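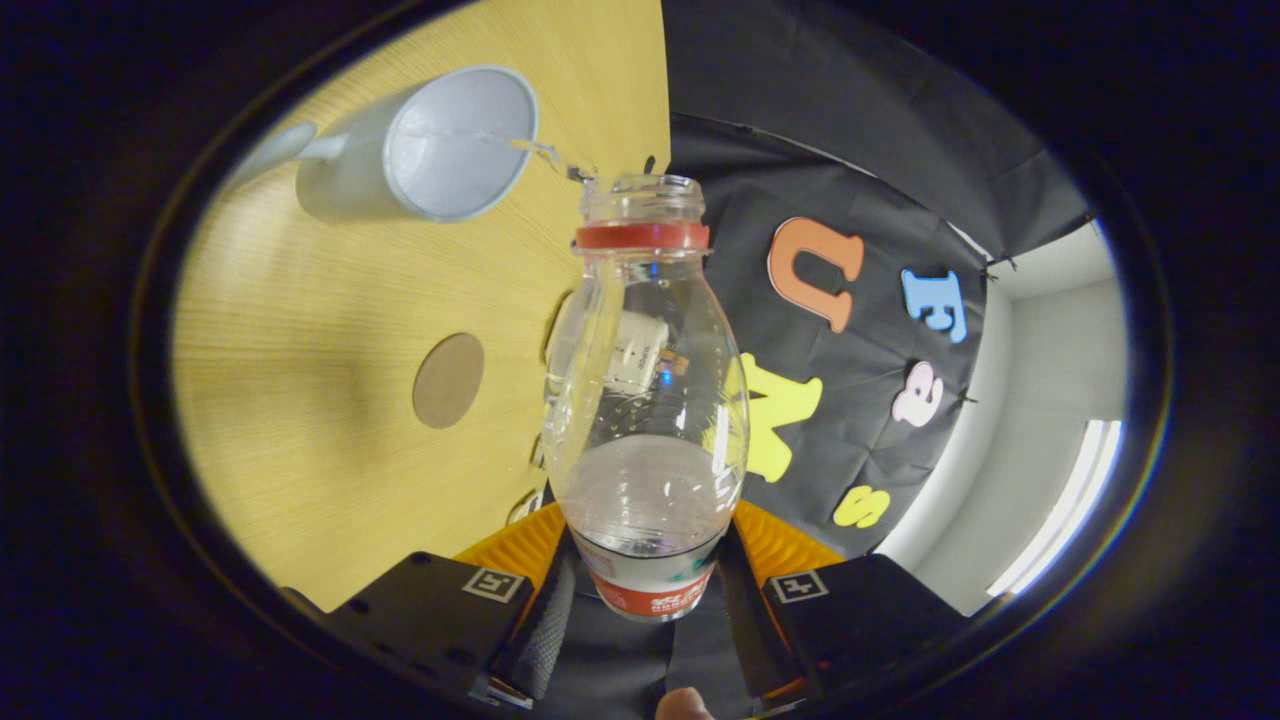 *Filling a bottle from a cup. The cap is off and the red ring stays on the neck.*

## Bring your empty bottles to Justden

The bottle refill table at the Justden building is open again, and we are asking members to bring clean plastic bottles with them when they come. Any clear drink bottle with a screw cap will do. Labels can stay on. Please bring the cap too, even if it doesn't match.

The filled bottles go to the garden plots at Stustdale. There is no tap on the upper rows, and the hose from Torvik Street doesn't reach past row 9. Last season we carried up 303 bottles between spring and the first frost in November. They were used for seedlings, for washing hands and tools, and for the two cold frames by the fence. We would like to have 700 ready this time, so that the people on the far plots don't have to walk down twice in one evening.

A few notes on filling:

- Rinse the bottle first. Juice and soda bottles need two rinses or they draw ants.
- A cup with a handle works well if you pour slowly. Tilt it a little and keep the stream thin. The necks are narrow and a fast pour mostly ends up on the table.
- Stop at the shoulder if the bottle is going into the shed overnight.
- Wipe the outside before it goes in a crate.

We do have funnels – 2 of them – but they go missing, and the small one doesn't sit right on the wider necks. If you took the blue one home to wash, please return it to the hook by the sink.

Crates are stacked inside the side door. Put full bottles in standing up, with the caps tight. The Nirnero cart takes four crates at a time and should be left with the brake on. Do not load it higher than the rail. The path is still rough where the drain was dug, and a top-heavy cart will tip there.

Bottles that are cracked or have lost their shape go in the recycling bin outside, not back in the crate. The same goes for anything that has held oil or cleaner, however well it was washed.

The table will stay up until the end of the season. Towels are in the drawer underneath, and wet ones can be hung on the rail by the window.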